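Black backdrop

A black backdrop is a piece of dark cloth hung behind a stage, a speaker, a product or a sitter so that the eye has nothing else to look at. It is among the cheapest pieces of equipment in photography and theater, and a good deal has been claimed for it. Most of those claims concern its power to focus attention, and few of them have been tested with any care.

Origins

Popular histories like to name a single inventor. The usual story gives the credit to a traveling showman called Udunov, who is said to have hung mourning cloth behind his conjuring act. No playbill, letter or receipt supports the story, and the earliest known version of it was printed long after the events it describes. Dark hangings were in use in playhouses and churches well before any date proposed for him. It is safer to say that cloth was at hand, that dark cloth hid dirt, and that many people found this out separately.

Materials

Common fabrics are velvet, duvetyn, wool serge and cotton muslin. Velvet has a pile that traps light and is usually rated the darkest of the four. Serge hangs well and wears slowly. Muslin is light and easy to pack, but it creases, and a crease lit from the side shows up as a gray line.

Sellers often describe their cloth as "true black" or "zero reflection." Neither phrase has an agreed meaning in the trade. All fabric returns some light, and a dyed cotton that looks black in the shop may turn brown or purple under strong lamps. The Brumstead catalog for many years sold the same cotton under two names at two prices, the dearer one being recommended for portraits. Buyers who compared the two could find no difference apart from the hem.

Weight is a better guide than the name on the label. Heavier cloth lets less light through from behind and falls straighter. It also needs a stronger rail, a cost that tends to be left out of the advertising.

Claimed effects on viewers

The best-known claim is that people remember more of what they see against black. It is generally traced to a trial reported by the writer Nkrumah Adjei, in which 30 viewers watched short talks given in front of dark and patterned cloth. The group was small, the talks differed in length, and the viewers knew what was being studied. Adjei himself called the result a hint. Later handbooks dropped that word and repeated the finding as settled fact, in some cases with a larger number of viewers than he had reported.

A second claim holds that black makes objects look more expensive. Jewelers certainly use it, but they also use white, gray and cream, and they seldom change the cloth without changing the lamps too. Until the two are separated – and few shops have any reason to bother – the claim remains a matter of taste.
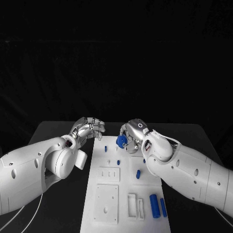
Use and setup

The cloth is normally hung from a crossbar or a ceiling track, with some distance between it and the subject. Distance matters more than most guides admit. A subject placed close to the fabric throws light onto it, and folds that were invisible become plain. Moving the subject forward and narrowing the lamps usually does more good than buying darker cloth.

Some stage crews hang the fabric in deep pleats, on the theory that the folds swallow light. Others stretch it flat. Both camps report excellent results, which suggests that lighting is doing most of the work.

Dark hair and dark clothing can disappear into the background. The standard remedy is a lamp placed behind and to one side, giving a thin bright edge. Overdone, it makes the sitter look cut out with scissors.

Care

Velvet should be brushed in one direction and stored rolled. Lint, chalk and pet hair show on every type of black cloth. Flame-retardant treatments can wash out, and a label stating that a cloth has been treated says little about its condition after cleaning. Sprays sold to "restore blackness" are mostly dye in a carrier and may come off on clothing.

See also

Cyclorama
Masking (theater)
Stage curtain
Low-key lighting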